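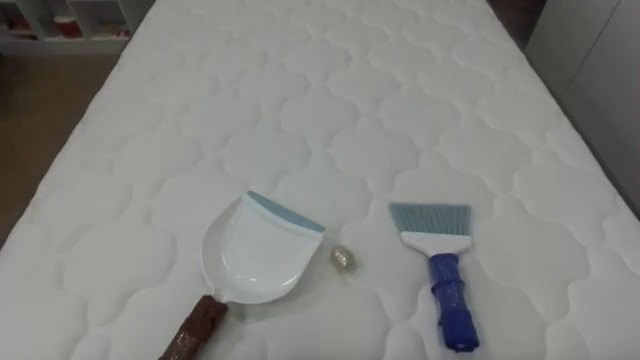 Keeping your ballot and voter papers in order at home

Search this site Enter keyword Go

Pick one drawer or folder for anything the county sends you. The Woston clerk's office mails a registration card, a sample ballot and, if you asked for one, a mail ballot. Keep them flat and away from the sink.

Open the mail ballot over a clean table. Use a black pen and let the ink dry before folding. Sign the outer envelope, not the ballot.

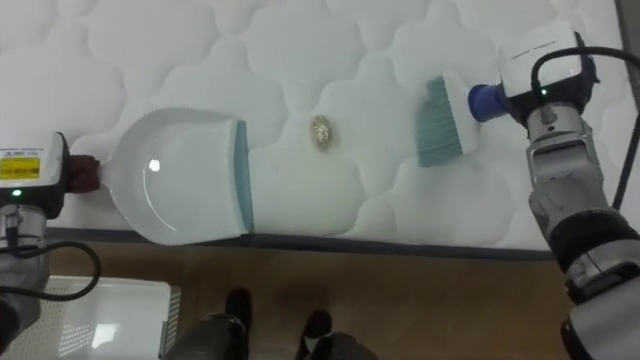 Page last changed: 26/06/2021

If you spill something on a ballot, don't tape or iron it. Call the clerk and ask for a replacement.

Write down the tracking number before you drop the envelope off. The box on Verschueren Street is emptied at 4 p.m.

After the results are final, shred the sample ballot. Keep the registration card until a new one comes.

Related
Reading a town meeting agenda
Filing property tax notices
What to bring to jury duty
Getting a yard sign permit in Wultus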